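# Leave the Screws Where I Can See Them

19/03/2021
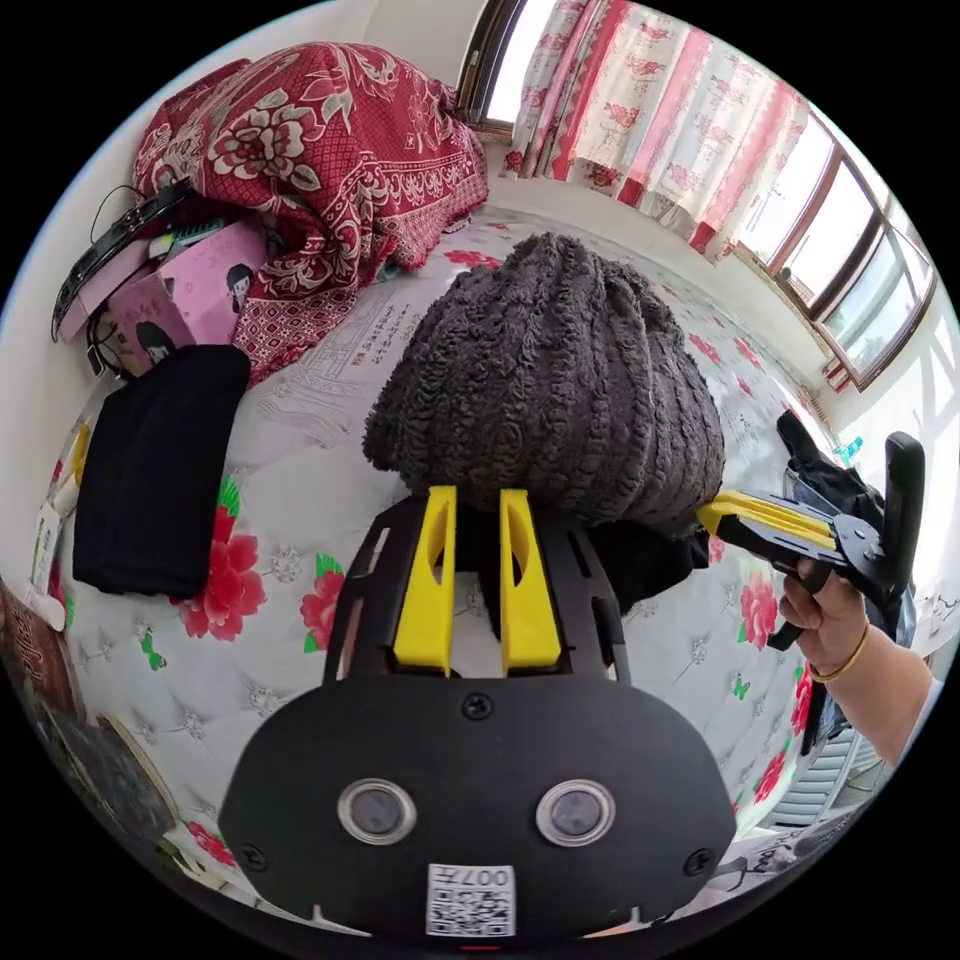
*Screws on a black plate, and a pair of yellow fingers standing up above it.*

My toaster stopped going down in November. I mean that the lever would go down, and the bread with it, and then the whole business would come right back up again as if it had thought better of the idea. I held it down with my thumb for a morning or two, which is a poor way to make toast and a good way to be late, and then I turned it over on a dish towel to see how a person might get inside.

There was no way inside. I want to be fair to the Mesero company, whose toaster it is and who have given me a lot of decent breakfasts, so I will say that I looked for a good long while. I looked under the rubber feet. I looked under the sticker, which tore. I ran a butter knife along the seam on one side and then, having learned nothing, along the seam on the other. The bottom was one smooth piece and the sides were another smooth piece, and where they met there were little plastic tabs that snapped together at the factory and had no intention of ever coming apart in my kitchen. One of them did come apart, in the sense that it is now in a saucer on the windowsill.

I have been a little cross ever since, and I have noticed that when I am cross about a small thing for a whole winter there is usually a bigger thing underneath. So let me try to say what it is. I think the things we live with ought to have screws in them, and I think the screws ought to be where we can find them. I would like this to be ordinary again.

I grew up in a house where the screwdrivers lived in the kitchen, in the drawer below the forks. There was a basement with a workbench, and all the serious tools were down there, but the screwdrivers were upstairs because that was where you needed them. The handle of the soup pot came loose and you tightened it while the soup was still in it. The cabinet door sagged and somebody fixed it on the way to the refrigerator. I don't remember anybody calling this repair. It was more like wiping the table. You noticed that something had worked itself a bit loose, as things do, and you gave it a quarter turn and went on with what you were saying.

My mother's mixer had four screws on the underside, big ones with a single slot, and you could take them out with a dime if you had to. I know this because I did it when I was nine, on a rainy afternoon when I had been told to find something to do. I got the bottom off and looked at everything in there, the gears with their gray grease and the wires with cloth around them, and I didn't understand a bit of it, and I put the bottom back on. The mixer worked. I can't tell you how grand I felt. I had not fixed anything, you understand, it hadn't been broken, but I had been inside and come out again with everything still running, and from then on I was never quite afraid of that mixer or of anything else on the counter.

I think about that afternoon more than it deserves. A screw head is a very plain sort of invitation. It says that this part comes off, and it tells you which tool to bring, and it even tells you roughly how hard the job is going to be from how many others there are beside it. You don't need a manual to read it. A child can read it. And it makes a promise in the other direction too, that whatever you take off can go back on the way it was. Glue won't promise you that. Neither will a plastic tab, as my saucer can tell you.

Now, I know the case against me, and I've had it explained to me kindly by several people who know more about making things than I do. Screws cost money. They cost a little for the screw and a good deal more for the time it takes to drive it, and if you are making toasters by the boatload then every one you leave out is a saving. Screws collect crumbs. They rust, they back out, they catch on your sleeve. A smooth surface is easier to wipe down, and I like wiping down a smooth surface as much as anybody. Then there is safety, and I take that one seriously. A toaster is no place for a nine-year-old with a dime, and I suppose a mixer wasn't either, though I'm glad I didn't know it at the time.

And some things really are better sealed. I wouldn't want a flashlight I took camping to be full of openings, and I'm happy for the works of my hearing aid to be shut up tight against the weather and against me. I once had a Genix radio for the shower that was closed up like a clam, and it sang away in there for years with water running down its face. When it quit, it quit, and I was only grateful.

But most of what I own doesn't go in the shower. Most of it sits on a counter or a shelf in a dry room and does one job, and the part that wears out is usually some small dull thing, a spring or a switch or a rubber ring. I find it hard to believe that the smoothness is for my sake. I think a lot of it is for the sake of the store, where everything is under bright lights and nothing has broken yet, and a screw head looks a little bit like an admission. It tells the customer that someday this will need opening up. I'd rather be told, myself. I'm old enough to have heard worse news.

What I really mind is the middle way, the hidden screw. You have met these. They're under the label, so that you have to spoil the label, or they are down at the bottom of a hole so deep and narrow that no screwdriver in the drawer below the forks will reach. Or they have one of those peculiar heads, a star with a bump in the center, or a triangle, or a thing like a flower. I went down to Vachon Hardware last spring to buy a bit that would fit the back of a kitchen scale, and I came home with a set that cost me 26 dollars, all to change a wire that had come off its post. The scale itself hadn't cost much more than that. I used one bit out of the box and I have never used another, though I keep them all dusted.

The very nice young person at the counter told me that the odd heads are there to keep people out. I said that I was people. We both laughed, and I paid, and I've been thinking about it ever since, on and off. When I buy a kitchen scale I don't believe I am renting the outside of it. I would have thought the inside came along.

I've lived in Cestgate for 23 years, and when I came there was a man on the corner past the library who mended lamps and irons and vacuum cleaners in a shop hardly wider than its own door. I took him everything. He had a muffin tin on the counter, and as he took a thing apart he dropped the screws into the cups in order, so that going back he only had to work his way around the tin the other way. I do the same thing now with an egg carton, and I recommend it to anybody. The shop is a place for phone cases these days. I don't think he was driven out by wickedness, and I don't think people stopped caring about their irons. I just think that one year more of the things that came across that counter could not be opened than could, and after that it was a matter of time.

It's easy to get mournful about this and I don't want to. A great deal has gotten better. My refrigerator is quieter than my grandmother's by a mile and uses a fraction of the power, and I've never once had to thaw it with a pan of hot water and a spatula. There are kind strangers all over the world who will show you, in a little video, exactly where the hidden screw is on your particular dishwasher – I have been rescued by them more than once, late in the evening, with water on the floor. And I see here and there, on a bicycle light or a coffee grinder or a pair of headphones, that somebody has gone back to putting a few honest screws on the outside and leaving them bare. They look very handsome to me. I have started turning things over in stores to check, and I get some looks.

What I would ask for is modest. Put the screws on the bottom if you don't care for the look of them. Use the common kind. Let the piece that wears out be a piece that comes out, and if there is something behind the cover that could hurt me, print a warning on it in good large letters and I'll read it with my glasses on. I would pay a bit more for that, and I don't think I'm the only one, though I grant that it is easy to say so in an essay and harder to do in an aisle.

As for the toaster, I've gone back to my thumb. I looked at new ones last week and picked up a few to see their undersides, and most were as smooth as an egg. There was one with a row of plain cross-headed screws along the bottom edge. It came only in a shade of green that I can't say I love, and it was a little wide for the spot next to the bread box, so I came home and measured the spot. It will fit if I move the tea.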